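Packing paper, pantry jars and the great bench clear-out

15/01/2022

Posted in: Home, Kitchen, Rambling

So the boxes from the move are finally, finally down to the last few, and I've hit the stage where every one of them is labelled "kitchen misc" in my own handwriting. Thanks for that, past me. Very helpful. You were clearly over it by then and I don't blame you, but I've now opened three boxes of kitchen misc and found the good tea towels, a bike pump, and enough crumpled brown paper to stuff a couch.

I did warn everyone I'd be blogging about cupboards for a while. If you're here for the garden posts, they'll be back in April when it cools down and I can stand being outside for more than ten minutes. For now it's pantry talk, so grab a cuppa.

The new kitchen has a lot less storage than the old one. The old place had a walk-in pantry, which sounds flash but mostly it meant I never knew what I owned. I once had four open bags of brown sugar going at the same time, all of them rock hard. Here I've got one tall cupboard, two drawers that stick, and a shelf over the stove that's too warm for anything sensible. Everything has to earn its spot, and before it goes anywhere it comes out onto the old grey table to be looked at properly.

I love that table, by the way. It's had a hard life and it shows. It came with us because it was the only thing big enough to sort on, and I'm not precious about it, so I can dump jars and boxes all over it without hunting for a placemat first. My better half would like it sanded back. I'd like it left alone. We've agreed to talk about it later, so I've won.
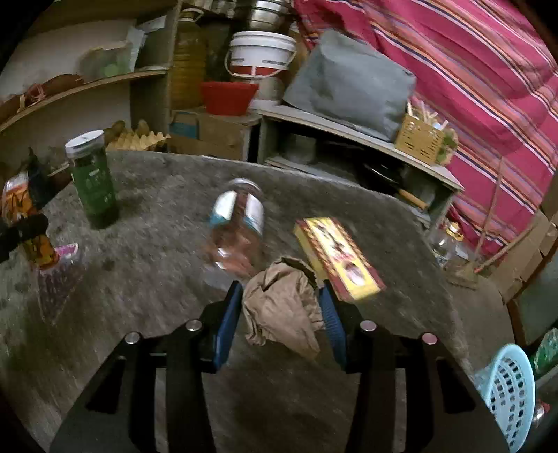 Wrapping everything in brown paper was my idea, and I stand by it, mostly. We'd used newspaper for the last move and I spent a whole weekend washing ink off plates. The brown stuff is clean and it scrunches up well, and you can flatten it out and use it again. The downside is that once it's been scrunched, every bit looks like it might have something in it. You get a piece like the one held just above the table there, all folds and creases with a dark little hollow up one side, and you have to have a poke around before you chuck it. I found a pastry nozzle in one of those. I'd already bought a replacement. So the rule now is that every scrap gets opened out flat before it goes in the recycling, and yes, it makes the job take twice as long, and yes, I'm sticking to it.

The flat sheets are piling up in the laundry. I've kept the best ones for wrapping presents (brown paper with a bit of string and a sprig of rosemary looks lovely, and costs nothing) and the torn ones are going under the mulch along the side fence. If you're local and you're moving soon, sing out, because I have heaps.

Right. Jars.

I've had a few comments over the years asking why I don't decant everything into matching containers. The short answer is that I tried it. I bought a set from the Bultent range when it was marked down, all the same height with those pale clip lids, and for one week my pantry looked like a magazine. Then I ran out of paprika and couldn't remember which of the two reddish jars was paprika and which was the hot stuff. I guessed. Dinner was memorable.

These days I keep things in whatever they came in, as long as the lid seals and I can see through the side. Clear jars are my favourite for anything ground, and I leave the shop label on. It's not glamorous but it tells me what's inside and when it goes off, and there's a lot to be said for that at six o'clock when everyone's hungry. The tall skinny containers are for leafy stuff and anything dried that I use by the handful. They go along the back of the shelf so they don't get knocked over, and the squat ones sit in front.

What I did buy again is two of the plain Amance trays, the shallow ones with a lip. I'm very happy with them! Everything for curries lives on one, everything for baking on the other, and I pull the whole tray out and put it beside the stove. It saves all that reaching over and knocking things down. I'm told you can get the same effect with an old baking tray, and if I hadn't already been in the shop I would have done that.

Boxes are trickier. I'm a terrible sucker for a nice box. If it's got a fancy border or a picture on the front I will keep it long after whatever was in it is gone, and then I'll find it years later with a single stock cube and a rubber band inside. Most of the ones from the old pantry were like that. I've been strict this time. If it's still got food in it, and the food's in date, it goes in the drawer standing up with the top facing me so I can read it. If it's empty, it gets flattened. I let myself keep one for buttons. (All right, I kept another one for birthday candles. They were rolling around loose, it was a safety issue.)

A quick word on spices, because I always get asked. I go to Thakur, the little grocer near the old place, and I'm going to keep going even though it's now a fair drive. I've tried the supermarket ones here and they're fine, they do the job, but you open a fresh packet from Thakur and the whole kitchen knows about it. I only buy small amounts now. The big bags are better value on paper, but I never get through them and they taste of dust by the end. Half of what I threw out this week was big bags. I had a good look at the total on my old receipts, got cross with myself, and put the receipts in the recycling as well.

The dates, though. Oh dear. I'm not going to list everything. I'll just say that the oldest thing I found had been through two house moves, and that I'd wrapped it very carefully in brown paper both times. The dried herbs had gone the colour of hay and smelled like it too. Mustard seeds seem to last forever. The bicarb I've kept for cleaning the sink.

While everything was out I wiped down the tall cupboard with hot water and a splash of vinegar, and lined the shelves. I used the grippy liner from Skotier, which comes on a long roll and cuts easily with kitchen scissors. It's a boring grey and I don't care. Jars don't slide when you open the door in a hurry, and when something leaks you lift it out and rinse it under the tap. I measured the shelves, wrote the measurements on my hand, washed my hand, and had to measure them again. You'd think I'd learn. The offcuts fitted one of the sticky drawers nearly perfectly, so that's a win.

Speaking of the drawers, I rubbed a candle stub along the runners and they're much better. Not perfect, you still need a bit of a hip on the bottom one, but you can get it open with one hand now. Thanks to the reader who suggested that. I had been about to take the whole thing apart with a screwdriver and a bad attitude.

For anyone in the middle of the same job, this is the order I've ended up working in, after trying it a few other ways. Do one box at a time, and don't open the next until the first one's flat and by the door. Put the food on the table and the non-food on the floor. Open out the paper as you go. Check dates before you fall in love with where something's going to live. Leave the shelf over the stove until last, because you'll be tempted to put oil up there and it'll go funny in the heat. I've got mine down to the salt, the matches and a plant that seems to be coping.

And stop for lunch! I didn't the first day and I was in such a mood by the afternoon that I put all the tins away with the labels facing the wall.

I've got the last of the pantry stuff to go, then it's the cupboard under the sink, which I'm dreading. I know there's a bag of bags in there already and I've only lived here a few weeks. I've also still got to find the lid for the big saucepan. It's got to be in one of the kitchen miscs. If it's been wrapped in brown paper and I've already walked past it, I don't want to know.

Next post will probably be the chutney, if the plums next door keep coming over the fence the way they are. I'll need a few more clear jars for that, and yes, I threw out a box of perfectly good ones before the move to save space. Let me know in the comments if you've got a plum recipe that isn't too sweet.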